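Andow Opens Household Simulation Suite to Outside Testing Teams

MARNWOOD, Jan 12, 2019 – Andow has begun offering its household simulation suite to outside customers, the company announced. The package allows engineers to rehearse domestic robot work in computer-rendered homes before any hardware is purchased.

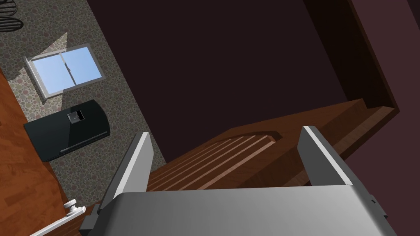
The suite includes 614 task setups and is sold by annual license. Each license covers 16 users at a single site. "Customers asked for rooms with furniture, doors and clutter, and we have supplied them," said Ketsara Wattanapong, director of products.

Tasks offered at launch:

Cabinets and fittings – The robot is guided to handles, knobs and similar hardware at close range. Grip position and arm speed may be set by the user.

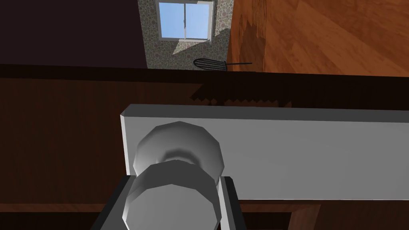
Doors and passage between rooms – A two-armed robot works at a door handle, with views into the living areas beyond. Runs may be stored and replayed.

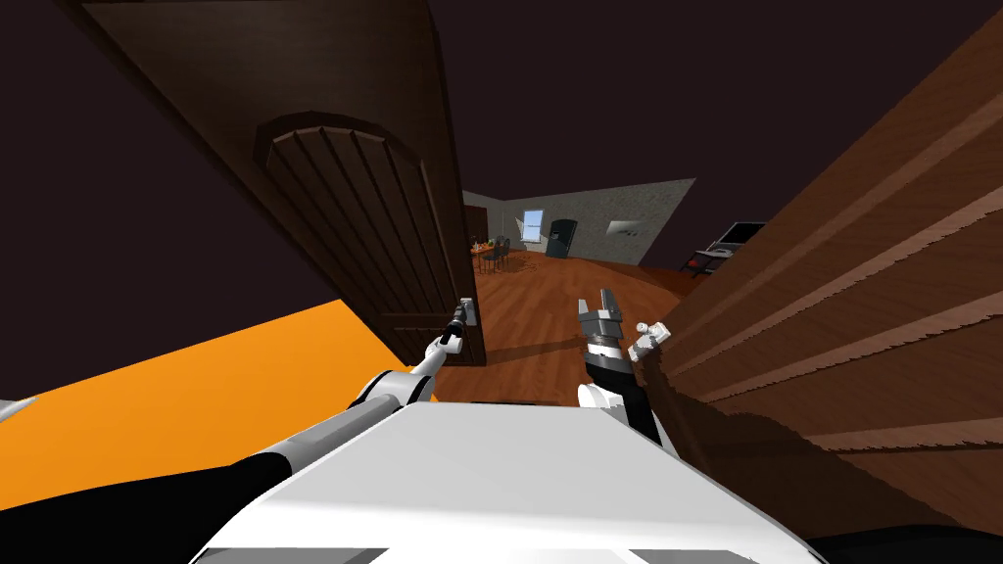
Availability

Plernport Technical Institute has reviewed the suite over 3,000 trial runs. Salim Nyaga, who led the review, praised the range of rooms but noted that shadows and surface edges remain rough in places. Andow stated that an update to the graphics is in preparation. Orders are being accepted through the company's Suksawat office.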